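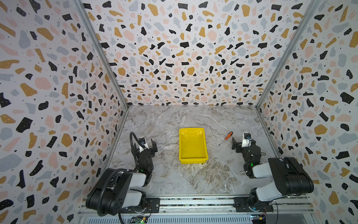
The two-arm cell at Jillwood, with the yellow tray and screwdriver used for the tidy-up task.

The task sounds like something you would give a four-year-old. Pick up the screwdriver and put it in the tray. The students in the robotics club at Jillwood Secondary have been working on it since December, and they are still not happy with how their robots do it.

"It's the angle," says Tihomir Đorđević, who teaches technology at the school and runs the club after classes. "If the handle points one way, the right arm gets it first try. Turn it a bit and the arm wants to grab the shaft, and then the whole thing swings like a gate."

The club has 14 members, from grade nine up. They meet in a former storage room behind the metal shop, where the cell takes up most of one wall. It has a marble-patterned top and three walls covered in a speckled terrazzo print. The two arms are bolted to an aluminum rail along the front, and each has a small camera at the wrist. Students call the left one Furura and the right one Montoya. The names came from a vote in the first week and have outlasted several attempts to change them.

Most of the work is slow. A student sets out the tray and a tool, takes the controls and guides the arms through the job by hand while the computer records the movements and the camera views. Then the objects are moved and it is done again. By spring the club had saved 1,459 of these runs. Those recordings are used to train a program that tries to do the job without help.

The club's first program was trained on 100 runs, all made by the same two students over one long weekend. It worked well enough when the tray sat in its usual spot. With the tray moved a hand's width to the left, the arm carried the screwdriver to where the tray used to be and let go.

After that the students wrote a placement sheet. Before each session someone draws a card that gives a position for the tray and a direction for the tool. It slows things down, and there were arguments about it. The younger members thought it was fussy. The older ones had spent their lunch hours deleting bad recordings and were in favour.

The patterned walls caused a different sort of argument. One group wanted plain grey, on the grounds that a simple background would be easier for the cameras. The other group pointed out that the contest would not be held in their storage room. The print stayed.

The contest is the Dravero Challenge, a regional event for school teams, set for 23 July 2022. Teams get a practice period, then a series of timed rounds in which judges set out the objects. Points are lost for drops and for any time a student has to reach in. Entry and travel will cost the club around $3,000, most of it raised through a bottle drive and a bike repair day in the school parking lot.

Đorđević does not expect to win. Two of the other schools have been entering for years, and one has a full-time technician. He would like the team to finish every round without a restart, something they have managed twice in practice.

He is stricter about the parts of the job that do not show up in the score. Cables are checked before the power goes on. Hands stay behind the rail when the arms are live. Every session ends with a page in the log, written in full sentences, and he sends back the ones that say only "worked fine".

"I can't do anything with 'worked fine'," he says. "Tell me where the tray was."

The log has turned out to be useful in other ways. Reading back through the winter entries, students noticed that the failed grabs came mostly late in the session. They suspected the motors, then the lighting. In the end they put it down to the drivers – people were getting tired and rushing the approach, and the program was learning from it. Shifts at the controls are now kept short, with a swap after every set.

The next step is a handover, with the left arm picking up the tool and passing it across to the right before it goes in the tray. It is worth extra points in the final round. So far the club has it working on the controls but not on its own, and the team will decide in the last week of practice whether to try it in front of the judges.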